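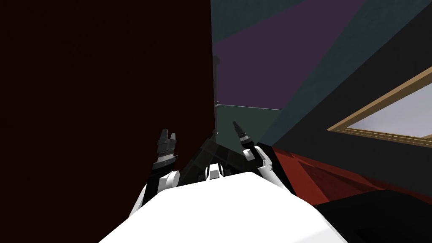 Abb. 4: Dunkelrote Wandfläche

4. Grundieren und Streichen mit Skalmont Wandlasur

Jetzt kommt der schönste Teil! Die Wand ist gespachtelt, geschliffen und abgestaubt (siehe Abschnitt 3), und endlich darf Farbe drauf. Gerade die tiefen Töne der Reihe Murnholm leben davon, dass man sie in Ruhe und mit lockerem Handgelenk aufträgt. Kleine Wolken und Schattierungen sind ausdrücklich erwünscht.

4.1 Grundierung

1. Grundierung Skikness im Eimer gut aufrühren, auch am Boden und am Rand.
2. Bei stark saugenden Untergründen 500 ml sauberes Wasser je Gebinde zugeben und nochmals rühren.
3. Mit der kurzflorigen Rolle gleichmäßig auftragen, Ecken und Laibungen mit dem Pinsel vorlegen.
4. Sechs Stunden trocknen lassen. In kühlen Kellerräumen lieber über Nacht warten.

Hinweis: Ob eine Wand stark saugt, zeigt der Schwammtest. Feuchten Schwamm andrücken — wird die Stelle sofort dunkel, saugt der Putz kräftig.

4.2 Erster Anstrich

1. Alle Gebinde für eine Wand in einem großen Eimer mischen. Bei Rottönen fällt sonst jeder Gebindewechsel auf.
2. Oben in einer Ecke beginnen und mit der Ekström-Flächenbürste in kurzen, gekreuzten Strichen arbeiten.
3. Immer in die noch nasse Kante hineinstreichen. Pausen nur an Raumecken einlegen.
4. Die Bürste nie ganz eintauchen, das untere Drittel der Borsten reicht völlig.

Achtung: Spritzer auf Naturstein und unbehandeltem Holz sofort mit klarem Wasser abnehmen. Eingetrocknete Pigmente lassen sich dort nicht mehr entfernen.

Nicht erschrecken, wenn der erste Anstrich fleckig und viel zu hell aussieht! Die Tiefe kommt mit der zweiten Schicht, und die macht richtig Freude, man sieht den Ton förmlich wachsen.

4.3 Zweiter Anstrich

1. Wieder sechs Stunden Trockenzeit einhalten.
2. Dünner als beim ersten Mal auftragen, diesmal mit längeren Strichen.
3. Klebebänder abziehen, solange die Farbe noch feucht ist, flach und langsam zur Seite weg.

Hinweis: Zwei Anstriche genügen bei allen Murnholm-Tönen. Wer es samtiger mag, verreibt die fast trockene Fläche mit einer weichen, sauberen Bürste.

4.4 Aushärten

Nach sieben Tagen ist die Oberfläche belastbar und darf feucht abgewischt werden. Bis dahin keine Möbel anlehnen und nur kurz, dafür kräftig lüften.

Weiter mit Abschnitt 5: Werkzeug reinigen und Reste lagern.

Text: Gonzalo Garrido, Stand 26. Juli 2025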